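Drimon Household Handling Project
Progress report to the Clarard Fund, second reporting period
Prepared by the project team, Holanda workshop

Where we are

The second period covered the move from bench trials to collecting demonstrations in ordinary bedrooms. At the end of the first period we had a working pair of hand-held grippers, a recording procedure that two people could follow, and a small set of towel-folding demonstrations that were good enough to train on. We had promised the Fund that by April we would be recording garments on real beds, with two grippers used together. That work is under way and the set now holds 1881 accepted demonstrations.

The work remains within the approved budget. One milestone has slipped and one has been brought forward. Both are explained further down.

Collection

Demonstrations are made by a person holding a gripper in each hand and doing the task at normal household speed, or a bit slower. The grippers record video and finger opening. Position is worked out afterwards from the video. We kept the remote-control station at Donley running as well, where an operator drives the two-arm robot through the same tasks, but hand-held collection is now the main source. An operator at the station needs a good deal of practice before a shirt comes out square. A person with the hand-held pair can usually produce an acceptable fold in the first session.

The task list for this period was:

Flatten a shirt that has been dropped on a bed
Turn a shirt face down
Fold a shirt in thirds, sleeves in
Pick up one corner of a blanket and pull it straight
Fold a towel in half, then in half again (carried over from the first period)

Recording took place in 19 homes, all with written consent from the householder. We asked people to leave the room as it was. Beds were not stripped and clutter was only moved if someone might trip on it. This gives us cables, bedding of several kinds, uneven light from windows and walls of different finishes, all of which the bench at Holanda lacked.

Each session starts with a short calibration in which both grippers are brought in front of each other and opened and closed. It then moves to the task list in whatever order suits the room. Demonstrators are paid by the session and not by the number of folds, which we changed after the first month. Under the old arrangement people hurried, and hurried folds were the ones most often thrown out at review.

Review and rejection

Every recording is watched by someone other than the person who made it. The reviewer accepts it, rejects it, or sends it for trimming. The most common grounds for rejection were:

Position track lost partway through, usually when the camera was pressed close to plain bedding
Fingers closed on the garment and the cover underneath at once
Demonstrator let go of a gripper, or used bare fingers to finish the fold
Wrong task label entered at the start

The second of these matters most to the training. When both layers come up together, the person usually notices, lets go and tries again. We first rejected all of these. We now keep the ones where the recovery is clean and label them as recoveries, so the model has something to learn from when it makes the same mistake. The change was made partway through the period and the earlier rejects have been put back in the queue.

Labelling errors were mostly fixed by moving the task choice to a printed card that is shown to the camera before each attempt. It is slower than the old spoken label but easier to check.

Training and robot trials

The model trained at the end of the first period was retrained twice in this one, once on the hand-held set alone and once with the remote-control recordings added. Both versions were tried on the robot at Donley. Each version was given 100 attempts at the flattening task, using shirts that do not appear in the training set.

The mixed version did better on the first grasp and worse on the pull that follows it. Our reading is that the remote-control operators grip carefully and then move in short steps, and the robot has picked up both habits. The hand-held version moves more like a person, with one long pull, but is more likely to miss the cloth at the start. We have not yet found a proportion of the two that keeps the better part of each. That will be the first job of the next period.

Folding in thirds is not ready to report. The robot can do the first fold. The second depends on the first being reasonably straight, and at the moment small errors add up. Full results for folding were due in this report and this is the milestone that has slipped.

The milestone brought forward is garment on bedding of a similar colour, which had been planned for the third period. Once we were recording in homes it made little sense to avoid those beds, so the cases were collected as they came up and given their own tag. They are difficult in two ways. The edge of the garment is harder to pick out by colour, so the model has to rely more on texture and creases, and a soft cover tends to rise with the garment when it is pinched. Early training results suggest the tagged cases are worth having. First-grasp performance on contrasting bedding did not suffer when they were included.
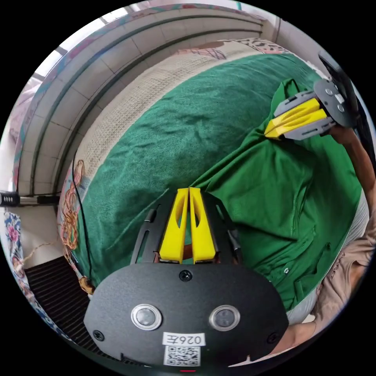 Two-gripper shirt task on a bed, seen from gripper 0267. The second gripper is holding up a fold of a green button-up shirt laid over a darker green blanket.

Equipment

The yellow fingers have held up better than the first set. The earlier version split at the base after a few weeks of towels. The current ones have shown some polishing at the tips, and we have started swapping the pair at the start of each month whether or not they look worn. Old fingers are kept and marked in case a change in grip needs to be traced back.

The wide-angle view has been kept. We tested a narrower lens on one pair of grippers and went back. The narrower view gave a sharper picture of the cloth but lost sight of the other gripper too often, and for two-handed work the relation between the two hands is what we need. The distortion is corrected in software before training.

Battery life is still a nuisance. A long session needs a change of batteries in the middle, and the clocks in the two grippers have to be matched again afterwards. A few early sessions were lost because this step was skipped. The recording software now refuses to start until it has been done.

One gripper from the spare pair was dropped and its front plate cracked. It has been repaired and passed calibration, and is being used for training new demonstrators only.

Privacy and data handling

Home recordings can pick up more than the task. Faces, mail, medicines and screens are blurred at Holanda before a recording is passed to a reviewer, and sound is switched off at the gripper. One householder asked for their recordings to be withdrawn. This was done within the week, including from the training copies, and the model then in use was retrained without them. We used the request to test the deletion procedure and found that it missed one backup location. That has been corrected.

Spending

Spending is in line with the schedule agreed at the start of the grant. Payments to demonstrators came in higher than planned after the move to session rates, and travel came in lower, as most homes were close to one of the two sites. We ask the Fund to note the transfer between those two lines. No additional money is requested.

Risks

Demonstrator turnover. Several of our most practised people will be unavailable over the summer. New people learn the grippers quickly, but their styles differ and the model is sensitive to that – more than we expected. We will bring new demonstrators in gradually, so that no single month is made up mainly of beginners.

Robot time at Donley. The station is shared with another project in the building and our booked hours drop in the coming period. Trials will be grouped into longer blocks and some of the comparison work will be done offline.

Narrow range of garments. The set leans heavily toward button-up shirts and T-shirts. Knitwear and anything with a hood are nearly absent. We have started a small stock of donated clothes that can be carried from home to home.

Plan for the next period

Settle the proportion of hand-held to remote-control recordings and report the comparison in full.
Finish the folding-in-thirds trials and submit the overdue results as a supplement, ahead of the next regular report if possible.
Add knitwear and hooded garments to the task list.
Finish reviewing the recordings returned to the queue as possible recoveries.
Write up the collection procedure in a form that another group could follow without a visit from us. A draft exists and is being used with new demonstrators at Holanda.

The Fund's staff are welcome to attend a trial block at Donley. Dates will be sent once the station bookings are confirmed.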